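Restum compares two grippers for bin picking

2018-11-25

Automation integrator Restum has finished a first round of gripper trials for loose-part bin picking and will carry both candidates into a second round, the company said in a short note to customers. The trials were run at its Dredolen workshop and compared a soft-fingered gripper from Skomik with a parallel-jaw model from Krishnan.

The two grippers were given the same work: take single blocks out of a metal bin, one at a time, and set them down in a marked spot. The robot, the bin and the controller settings stayed the same. Only the end piece and its cabling were changed between runs. In total the team logged 318 picks over 3 days, split evenly between the two.

According to Restum, the parallel-jaw gripper was faster on parts lying flat in the open. It lost ground near the walls, where the fingers need room on both sides of the block and the arm often has to back out and try a different angle. The soft fingers were slower to close but coped better with tilted parts and needed fewer second attempts along the edges. The company did not publish success rates, saying the part mix was too narrow for the figures to mean much outside its own shop. 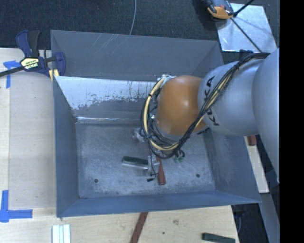 The KUKA arm reaching into the metal bin during gripper trials.

Cable routing took up more time than planned. With the arm deep in the bin, the wrist turns through a wide range, and a bundle tied too short pulls against the joint. One tied too long hangs into the parts. The team changed the routing 2 times before settling on a loop around the wrist, and it now recommends that customers check this at the lowest pick position before they write any motion code.

Bin surface was the other point raised in the note. Bare sheet metal throws back a lot of light, and the depth camera used in the trials returned gaps on the shinier areas. Moving the overhead lamp helped with some of them. Restum also tried a longer exposure, which filled in the dark parts but made the bright ones worse. A second camera mounted at an angle is on the list for the next round – the company has not yet chosen a model.

Both grippers were run from the same controller through a digital input and output board. Restum said this kept the comparison simple, although it left out the force feedback offered on the Krishnan unit. That function will be switched on in round two, along with a slower approach speed for the last part of each descent.

The second round will use a wider set of parts, including curved and bagged items, and a deeper bin. Restum expects to report on it in July. Customers who want to have their own parts included can send samples to the Dredolen workshop – parts should be clean, labeled and supplied with a drawing.

Related items
Restum opens test cell in Dredolen
Skomik updates finger sets for small parts
Choosing a depth camera for shiny bins
Krishnan adds force feedback to parallel-jaw line

Contact | Copyright 2018 | Back to top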